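Wosa Bathroom Episodes: notes for users and contributors

Maintained by Adwoa Sowah and Abhishek Agarwal. Questions about the rules below go to Abhishek first.

What is in the set

The set holds 217 simulated episodes of a two-finger gripper working in household bathrooms. All of them were rendered in Skomgate from the wrist view. There is no real footage. The rooms come from the Cokumel room pack, with some fittings moved by us so that the arm has space to turn. Task names are in tasks.txt and the episode list is in index.csv.

Of the full set, 113 episodes are marked "clean". The rest are marked "review" and can be used for training, but please do not report results on them. Aiguo Tian keeps the list, and changes to it need a second reader.

Rules for recording

These apply to anyone adding episodes. They were agreed in August and replace the older page on the Vương share.

Start every episode with the gripper open and empty, above a surface and clear of it. Hold still for one second before the first command. Episodes that start with the fingers closed are rejected by the checker.

Do not move furniture or fittings once recording has begun. If a room needs changing, stop, save it under a new room name and start again. We had several episodes in the first batch where a cabinet shifted halfway through, and they all had to be taken out.

Keep speed limits on. It is tempting to switch them off in simulation, where there is nobody to hit and nothing to break, but people do train on this data and then run the result on a real arm. The limits in limits.txt are the same ones we use in the lab.

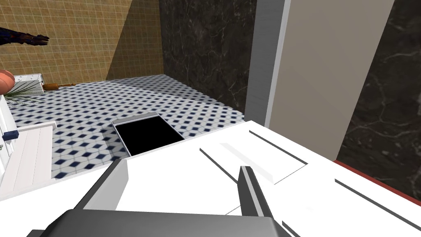
Contact with fixed surfaces is allowed only when the task calls for it, such as wiping or pressing. Any other touch on a counter, wall or cabinet must be logged as a contact, even if the episode goes on to succeed. Use the field contact_unplanned and give the step number. Leave the episode in the set. Removing it makes the success rate look better than it is.

Failed episodes are kept too. Mark them "fail" and write one short line saying what went wrong. "Slipped" is fine. "Bad" is not.

Labelling

Each episode needs two labels from two people who have not seen each other's answers. Where they differ, Tetteh Abubakari decides and his reason goes in the notes column. Do not change a label after that without opening an issue.

Name objects by what they look like from the wrist view. If you are unsure, use the general word: "container", "fixture", "plant". A wrong name causes more trouble later than a vague one.

Known problems

Some surfaces in the room pack are very bright under the default lamp, and depth near them can be noisy. Kojo Atinga is working on a darker lamp setting. Until it is ready, do not mix lamp settings within one task.

Episode 222 in the old numbering was a duplicate and has been dropped. The numbers were not closed up afterwards, so gaps in the index are expected.

Contact times are rounded to the nearest step. If you need finer timing, use the raw logs.

Use

Free for research and teaching. If you publish results, say which split you used and whether "review" episodes were included. Please do not use success rates from this set as evidence that an arm is safe around people. It was not made for that and has no people in it.

To report a broken episode, open an issue with the episode number and the step where it goes wrong.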